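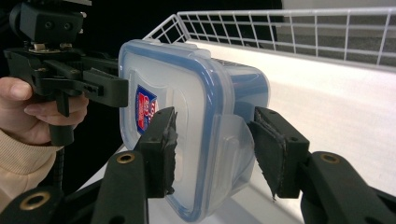

Golar is a shared workshop that takes up the back half of a former print shop, and I went on 2024-04-19 because a flyer promised a home-built robot that would put your kitchen away. I have read that promise before. What Robel Tufa and Kidus Gebremichael have so far is a pair of hand-held grippers called Gebru. You squeeze a trigger, the black fingers close, and the idea is that an arm will later learn from what your hands did. The arm was not on show. The demo object was a clear food container with a blue seal around the lid, and to be fair one gripper had it held between its two fingers, pressing against a folded locking tab. I looked harder at the pads. Both were frayed, one with a strip hanging off it.

I asked Tufa how long a set of pads lasts. He said they had changed them twice since July and that he'd like a tougher rubber. Gebremichael said the rubber was fine and the glue was the trouble. They went on about this for a while and I learned more from it than from the talk.

The talk lasted 13 minutes and had too many arrows in it. A slide said "any kitchen." When I asked how many kitchens they had tried, the answer was two, one of them Tufa's. There is also a piece of software, Ralaleck, meant to turn the recorded hand motions into arm motions. We saw a chart from it. I'd have swapped the chart for one lid opened by a machine.

The parts I liked were the plain ones. The pivots have brass-colored rings set into the black plastic, and the linkages are simple enough that I could see myself fixing one. Gebremichael puts the build at roughly 10 evenings per gripper if you already have the files, which the pair say they will post once the finger design settles. I've heard that one from other groups too.

Visitors could try a gripper afterward. I waited behind 6 people and got my turn with a sponge. It's awkward for the first minute, then your hand gets used to the trigger.

The arm is supposed to come from Hultus, another workshop across town, and they hope to have it running by the next open day. Entry was free, parking was not, and the side door sticks.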